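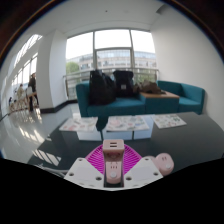
Handheld gripper keeps losing its place over a dark glossy table, and one finger closes late

Category: Grippers and end tools – Setup and upkeep
Viewed 527 times

mesh_and_magnets

Hi all, long-time reader, first time posting in this section. I look after one handheld gripper (a Rikura kit, printed parts, two white fingers with the three round holes, wide camera looking down past the mount) and I'm fighting two problems that may or may not be the same problem.

We record with it and then the clips go through Plilteo, which works out where the gripper was at each moment so an arm can copy the movement later. On our old bench this was boring in the best way. You picked the thing up, you did your pick, you put it down, the path came out clean. Now we're set up in a lounge with a big window and a nearly black table that shines like a piano, with booklets on it, two on white stands and one lying flat. The very first batch came back with 40 clips where the path jumps. It'll be fine all the way in, and then right as I get low over the tabletop the path hops sideways and carries on as if that was where I'd been the whole time.

Problem two is the left finger. When I squeeze, the right finger starts moving first and the left one catches up. By the time they meet they're meeting a little right of center. With something chunky I wouldn't care, but with a thin booklet the right finger pushes it along before the left one arrives, and then I'm chasing it.

What I've tried so far:

Cleaned the lens with a dry cloth. No change.
Reran the lens calibration with the printed board. The numbers got slightly better, the jumps are still there.
Swapped the left and right finger panels. The late one is still the left side, so I don't think it's the panel itself.
Tightened everything I could find with a hex key, which may have been a mistake, because now it feels stiffer.

One more thing that might matter. The cable comes off the lower left of the gripper and lies over the table on that side, and when I reach right I can feel it pull a bit. Same side as the slow finger! I keep going back and forth on whether that's a clue or I'm just staring at it too much.

I'd love to know what order to tackle this in. I don't want to change five things and have no idea which one fixed it. Also, is there a proper way to re-center the fingers on these? The sheet that came with the kit says "adjust for symmetric closure" and leaves you there.

oldbeltdrive

Two separate problems, I'd bet money on it. Do the mechanical one first, it's quicker, and you don't want to record a pile of clips with a crooked grip and then throw them all away.

First, back off the screws you just tightened. I did exactly the same thing with mine. On printed parts the joints want to be snug and free, and once you crush them the plastic digs into itself and you get that sticky feeling where a finger holds still and then lets go all at once. Loosen each pivot a quarter turn at a time until the finger drops under its own weight when you tip the gripper over. Then stop. If it flops side to side you've gone too far, so come back an eighth.

Second, open it up and look at the slide on the left. You already swapped the panels, so it's something behind the panel. On mine there was a tiny curl of plastic left over from printing sitting in the track, and you couldn't see it until I shone a phone light in there. Wipe the tracks with a dry cotton swab, then a small dab of dry lube (the kind for plastic, not spray oil – spray oil creeps, and you have a lens right there).

Then re-center, and here's how I do it:

Unplug or switch off whatever you normally record with so you're not in a hurry.
Open the fingers all the way and hold them there.
Check the gap from each finger to the middle mount. I use a stack of business cards. The same number of cards should fit on both sides.
If they don't match, loosen the linkage screw on the side that's off, slide the finger until the cards fit, snug it up.
Close slowly and watch where the tips meet. They should touch on the center line.
Open and close it a bunch of times with nothing in it, then check with the cards again. It nearly always moves a hair the first time.

I re-check mine every 3000 squeezes. I know that sounds fussy, but Plilteo logs every open and close anyway, so all I have to do is look at the counter.

About the cable: yes, it can do that. A cable won't slow a finger by itself, but if it's pulling the whole body to the left while you reach right, your wrist twists to fight it, and then you squeeze crooked. Easy test. Have somebody hold the cable up with slack while you do ten or so slow closes, and see if it feels different. If it does, clip the cable loosely to your forearm with a soft strap and leave a loop by the gripper the size of a coffee mug. I've run mine that way for ages and I stopped noticing the cable was there.

No idea on the tracking, I use mine over a sheet of plywood in a basement.

lowgloss

Coming in for the tracking half. oldbeltdrive has the fingers covered, and I agree with all of it except the lube. I'd try it dry first and only add something if it still drags.

Your table is the trouble. The software looks for little details that stay put as the camera moves: corners, print, edges. A black shiny tabletop has almost none of its own. What it has is a reflection of your sofa and your window, and those reflections slide as you move. So when you're up high the camera gets the window frames, the railing, the backpacks, the building across the way, tons of stuff that holds still. Then you dip down, the table fills more of the view, and the software grabs onto the reflections and goes along for the ride. That would match your "fine all the way in and then it hops" to a T.

I'd go in this order, one change at a time, 10 clips after each one so you can compare:

1. Lay something matte on the table. A plain cloth kills the shine but doesn't give you much detail, so use one with an uneven pattern if you can. Avoid checks or stripes, because every square looks like the next and you'll trade one kind of jump for another.

2. If you need the dark table to stay in view (maybe the arm will be working on one later), leave it bare and tape down small printed markers near the edges. Matte paper, matte tape. Put them at odd angles and uneven distances. I've had good luck with the Drisovix sticker sheets, but plain paper out of an office printer did nearly as well for me.

3. Lock your exposure. With that much window behind the table, the camera keeps changing its mind as you tilt up and down, and every time it does the dark parts go to mush for a moment. Set it for the table and let the sky blow out. You don't need the sky.

4. Slow down for the last bit of the reach. Dark surface plus fast hand equals smear.

5. Start each clip with a slow look around the area, up high, before you go in. Gives the software a good map to hang on to when things get sparse.

Your booklets help you too, by the way. Printed pages are full of detail. The catch is that they're the things you're picking up, so once one moves it's lying to the tracker. If it's the only thing with detail nearby when you lift it, the software can decide the booklet stayed still and you moved. So get fixed detail around them, and make sure the stands themselves don't get bumped. A bit of putty under each one does it.

People walking past in that corridor shouldn't hurt you much at that distance. They're small in the view. I'd worry more if someone was leaning over the table.

And please don't recalibrate the lens again until the rest is sorted! If the numbers were decent the first time, leave them. I once spent a whole afternoon making a good calibration worse because I was waiting for it to fix something that had nothing to do with it.

mesh_and_magnets

Oh wow, thank you both. Quick update from my end.

Loosening the screws did most of it. I found no curl of plastic, but there was a fair amount of dust in the left track and it feels a lot better after the swab. Stayed dry, no lube. The business card check was off by two cards on the left, so that explains meeting right of center. It's even now.

Cable is strapped to my arm with a loop like you said. It looks silly and I'm keeping it.

For the table I went with paper markers at the edges, since we do want the dark top in there. First 10 clips came back with one jump, and it was the one where I rushed. Exposure lock is next, I still have to find where that setting lives. lowgloss, is it in the recorder or do I have to set it on the camera itself before plugging in?

lowgloss

In the recorder on mine, second tab, and you have to set it again each time you restart. Write it on a piece of tape and stick it to the case.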